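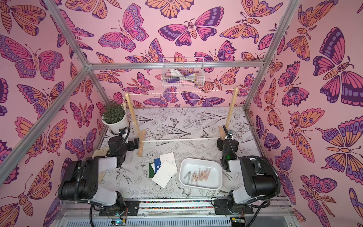 ## Drernov two-arm cell: demonstration visits

The Drernov is a two-arm workcell for light handling work with string, cloth, cards and small wooden parts. Trameo shows it at the Urquhart open day and by appointment the rest of the year. Visitors watch the arms work at a small clothesline and can ask the operator to stop between runs.

**Item no.** 2983
**Page updated:** Mar 20, 2024

### What is in the cell

- Two arms with black grippers, mounted on a shared linear rail along the front
- Aluminum extrusion frame with panels on three sides
- Camera at the wrist, plus a fixed camera on the workspace
- Evurum control software, one-year license
- Clothesline set: two wooden uprights, cord, clothespins, tray, cards

The wall panels and the floor sheet can be changed. Printed patterns are available, and so is plain white or gray. Customers who want to test their vision software against a busy background usually ask for the butterflies.

### The clothesline demonstration

The job has two parts. The cord goes up between the uprights first, then cards are hung on it with clothespins. Cord is the harder part to handle. It twists, it sags, and it doesn't stay where it was put, so the gripper has to keep hold of it while the arm travels. The operator runs this part at reduced speed during public sessions.
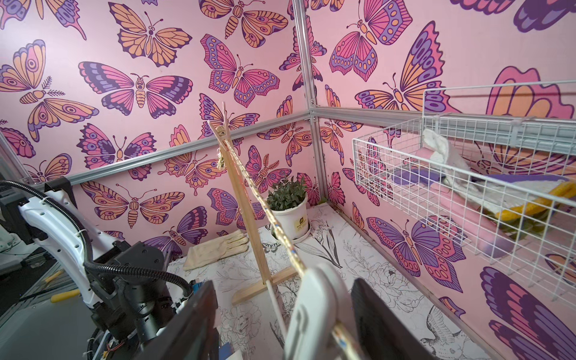
*Cord held in the gripper, with the other end at the clip on the wooden stand. Wrist camera view.*

Efua Odoi runs the demonstrations for Trameo. She starts with the cord, takes questions, and then moves on to the cards. A full session is 40 minutes. If a run stops partway she resets the parts by hand and starts again, and that time is included in the session.

Visitors may bring their own items to try. Keep them small enough to fit in the tray. Please don't bring glass, liquids or anything with a blade.

Clothespins are set out in the tray before the card part begins. 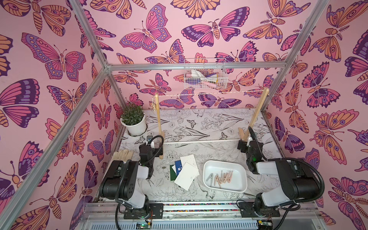
Pins that are too stiff for the grippers get swapped for softer ones. We sell the softer pins in bags of 1000 (the box of 2000 is out of stock until December). Any wooden pin of similar size will work, but expect to adjust the grip force in Evurum before the first run.

### Booking a visit

Open day sessions need no booking. For a private demonstration, use the contact form and give item number 2983, the number of people coming, and the parts you want handled. Groups from schools are welcome with one adult for each group.

Parking is behind the Urquhart building. Sign in at the front desk and wait there for the operator.

### Delivery

The cell ships with the frame assembled and the arms packed separately. Installation and one day of operator training are included. The clothesline set can also be ordered alone.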